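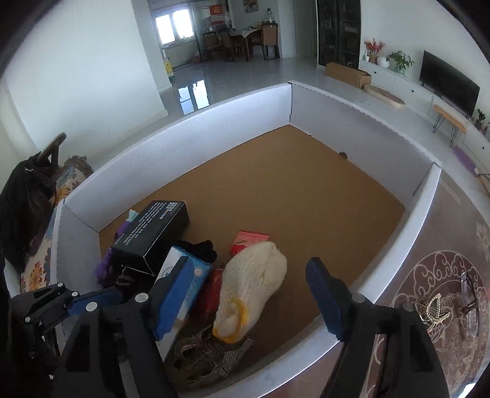

Do we buy the third pair of grippers this year or wait? We wait, and put the money into spare finger pads and a second charger.

6/10/25. Went through the Nisberg quote with Chelsea after lunch. Pads are $11 each if we take the bulk pack, $156 for the charger, freight on top. Lorach came in cheaper on pads but wants up to 5 weeks for delivery, and I don't want to be caught short again like in August. Kieran still favours leasing from De Bruijn. I've asked him for the full cost over the contract, service visits included, before it goes any further.
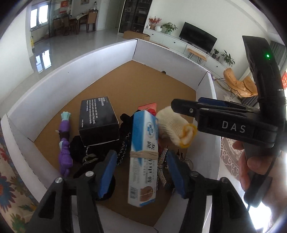

The other line is sorting items. I'd budgeted nothing for them, which was silly — boxed goods, gloves and soft toys all get handled a lot and will need replacing. Put down $342 for the year. Lorraine thinks that's high. Left it in.

Still to do: ring Nisberg re warranty on the pads, send Beryl the revised sheet, find the old freight invoice.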